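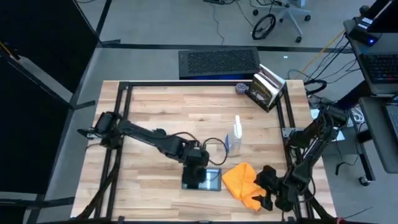
2번 작업대. 왼팔은 태블릿 위, 오른팔은 주황색 천 위. 분무기는 가운데.

작업 노트, 2025년 8월 31일
Skaltdale 작업장, 대여 단말기 세척 공정

오늘은 화면 닦기 작업의 정리를 합니다. Trultport에서 돌아오는 태블릿은 이번 달에 600대입니다. 8월 초까지는 모두 사람 손으로 닦았습니다. 지금은 그중에서 233대를 작업대의 두 팔로 처리했고, 나머지는 아직 손으로 합니다.

순서는 지난번과 같습니다. 왼팔이 태블릿 쪽을 맡고 오른팔이 천을 맡습니다. 분무는 아직 사람이 합니다. 분무기의 방아쇠를 그리퍼로 당기는 것은 Clirska 쪽에서 시험해 보자고 했지만, 저는 급하지 않다고 생각합니다. 액이 너무 많이 나오면 단자 구멍에 들어갈 위험이 있습니다.

천에 대해서. 천이 뭉쳐 있으면 오른팔이 잡는 위치가 매번 달라집니다. 접어서 놓으면 잘 잡지만, 접는 일을 또 사람이 해야 합니다. 오전 담당자가 "로봇 시중을 드는 기분입니다"라고 말했습니다. 이 말은 기록해 둘 필요가 있다고 느꼈습니다. 닦는 시간은 줄었는데 준비하는 시간이 늘었고, 우리 작업 일지에는 준비 시간을 적는 칸이 없습니다. 다음 주부터 칸을 하나 만들겠습니다.

사람들 쪽에서 바뀐 점을 적습니다.
손목 통증 이야기가 줄었습니다. 전에는 오후가 되면 거의 매일 들었습니다.
검사는 더 힘들어졌다고 합니다. 자기가 닦은 화면은 어디가 더러웠는지 기억하는데, 팔이 닦은 화면은 처음부터 끝까지 봐야 합니다. 저도 직접 해 보았고 같은 의견입니다.
교대할 때 서로 대화가 적어졌습니다. 전에는 둘이 마주 앉아서 닦았고, 지금은 한 명이 작업대 옆에 있고 한 명은 검사대에 있습니다. 이것이 좋은지 나쁜지는 아직 잘 모르겠습니다.

속도에 대해서도 질문을 받았습니다. 한 대만 보면 사람이 더 빠릅니다. 익숙한 사람은 모서리를 한 번에 돌려서 닦고, 팔은 네 변을 따로따로 갑니다. 그래도 점심시간에 멈추지 않는 것이 차이를 만듭니다. 다만 점심시간에도 누군가 분무를 해야 하므로, 식사를 번갈아 가는 문제가 생겼습니다. 이 부분은 Joo 프로그램의 일정표를 수정해서 해결하려고 합니다. 수정하기 전에 먼저 담당자들에게 물어보겠습니다. 지난번에는 묻지 않고 바꾸어서 불만이 있었고, 그것은 제 잘못이었습니다.

다음에 할 일
천을 접지 않고 놓는 조건으로 다시 시험하기. 잡기에 실패한 횟수를 적을 것.
왼쪽 손목의 가는 케이블이 그리는 고리를 확인하기. 팔이 오른쪽으로 갈 때 분무기에 걸릴 수 있습니다. 분무기 자리를 조금 뒤로 옮기는 것도 생각 중.
검사대 조명 교체를 신청하기.
9월 목표는 300대로 제안했습니다. 저는 숫자보다 검사자의 부담을 먼저 보자고 의견을 썼고, 답은 아직 없습니다.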